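Re: [grippers] Pointed fingers vs. pads for appliance work
From: Wayne Marchand
To: grippers list

Marlene Ross wrote:
> We have the Prosier pads on one arm and are thinking about the narrow
> fingers for the other. The job is laundry: door open, stuff in, door
> shut, pick a program. Has anyone run both on the same task? I'd also
> like to hear about wrist cameras, as ours is mounted so close to the
> fingers that it mostly admires them.

Marlene,

I have run both, and I have opinions, one or two of which come with data.

The pads are lovely on anything soft. They're lovely on a door handle too, if the handle is the size of a sandwich. Ours isn't, and the pads kept landing on the ring around the glass, where they held on to nothing with great confidence. The narrow fingers get in behind a handle. Over 142 tries at the door they managed 101, and I'd blame the arm for half of the misses if the arm weren't mine.

On soft goods the order flips. Narrow fingers pinch a fold and hope for the best. If the fold is thin the thing slides out halfway to the drum. I raised the grip force and it slid out a bit later.

As for wrist cameras, yours is in good company. Glass is the worst of it: the overhead lights show up on the door and the depth estimate goes off to live with them. Closed fingers also cover whatever sits straight in front of them, and that tends to be the part you wanted. A view from higher up helps a lot with the basket and very little with the knob. The first two are wrist views and the third is from higher up. 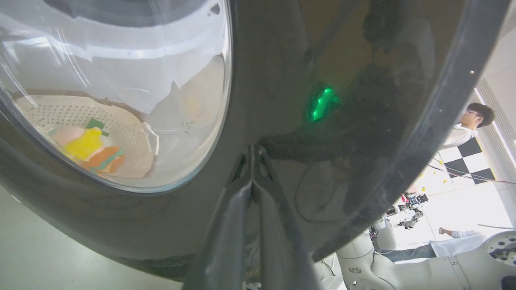
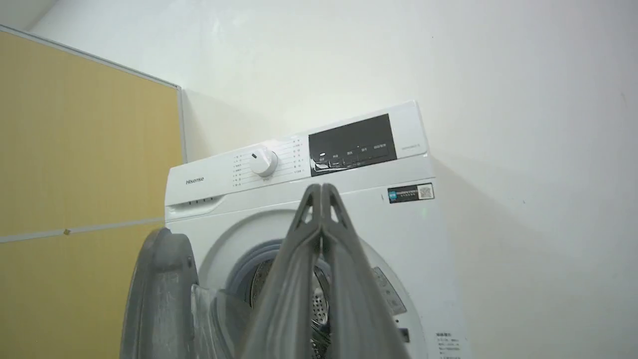
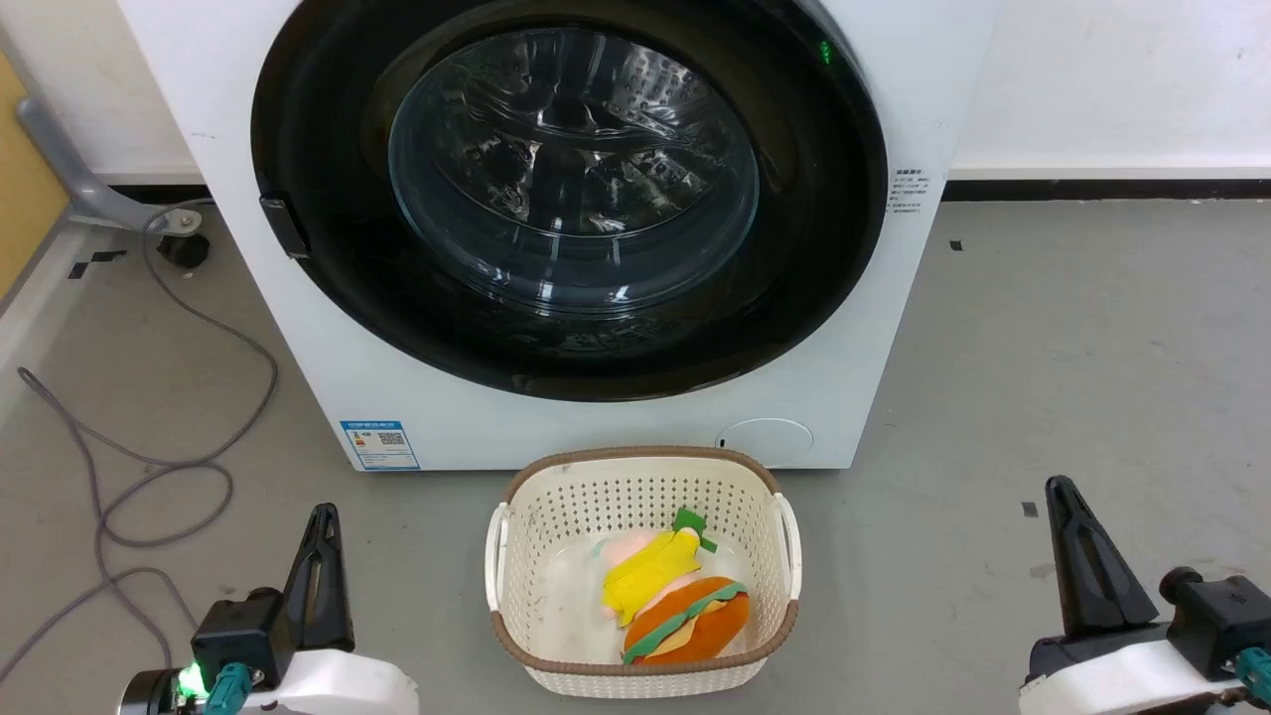 Mervin Li wrote back off-list that I was being unfair to the wrist camera, and that tilting it four degrees outward would give me most of the door back. He also thinks the glare goes away with a cheap polarizer. I tried the tilt. He's right, and I told him so in a very short email.

The polarizer I haven't tried. Neither has Mervin, as far as I can tell.

The other thing to watch is the controller. On the Testum box I get 400 ms between the force reading and the stop, plenty of time to lean on a plastic door. The older Floston one is quicker but forgets its zero when you power it down, so you re-zero every morning and again after lunch if someone has been tidy with the plugs.

If I were buying today I'd put narrow fingers on the door side and keep your pads for the basket side -- two kinds of spares, yes, but fewer dropped toys. Adelino Fonseca has a set of longer pads I'd like to borrow before I say more.

What is your handle like, by the way? If it's flat against the ring, ignore everything I said about 101.

Wayne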